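Budget for the Table, Then for the Gripper
by Keir Laing

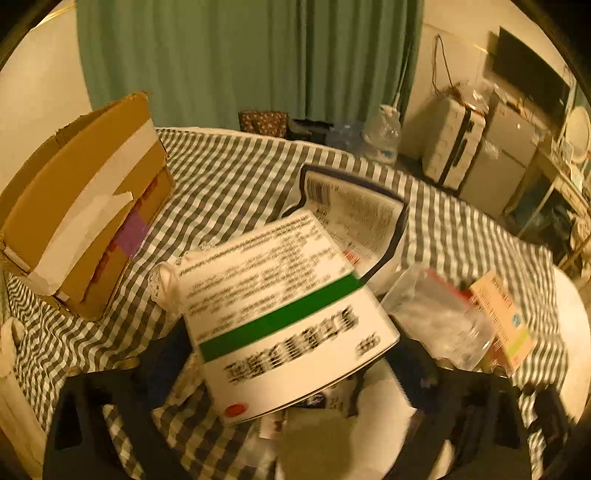
A white printed item between the arms of a hand-held gripper, on a gingham cloth with a carton and packets close by.

Most equipment requests that reach me for household handling work have one large line and several small ones. The large line is the hardware. The small ones are labeled "objects," "consumables" or "misc.," and they are usually filled in last. I think the order is wrong, and the spring budget at Holton is my evidence.

In January we set aside 3,000 dollars per station for hand-held grippers, mounts and spare fingers. Objects got whatever remained. Within weeks the stations were recording the same clean boxes on the same bare surface, and the grippers were performing to specification on material that taught us very little. Greer Gourlay, who ran the stations, asked for more objects. The form had no line for them, so she was offered a second gripper.

A torn carton, a clear zip bag and a thin packet lying under something else are different handling problems. The bag wrinkles and reflects. The carton has flaps and tape. A patterned cloth gathers into folds and moves with whatever is dragged across it. None of these is expensive, but each has to be found, stored, replaced when it wears out and logged by somebody who is paid for the time. That labor is the real cost, and it appears on no quote.

My proposal is to reserve 20 percent of each station budget for objects and surfaces, and a further 15 percent for the hours needed to rotate and log them. Both lines should be fixed before any vendor is contacted. Indora and Lamont both quoted us on hardware alone, which is fair enough – that is what they sell. Arnitz offered a bundled set of molded test items. I would decline it. Molded items keep their shape, and a mailing box at the end of its life does not.

The usual objection is that a better gripper holds its value and a pile of packaging does not. On paper this is correct. Our hardware is written down over 5 years, while packaging is expensed at once. But depreciation is an accounting rule and says nothing about which purchase improves the recordings.

A second objection has more force. Cluttered stations are slower to reset, and fewer recordings per shift will look bad in the quarterly figures. Plan for it in writing, with a lower target agreed before the first order goes out. Greer has a draft of the revised form, and the hardware line is now on its second page.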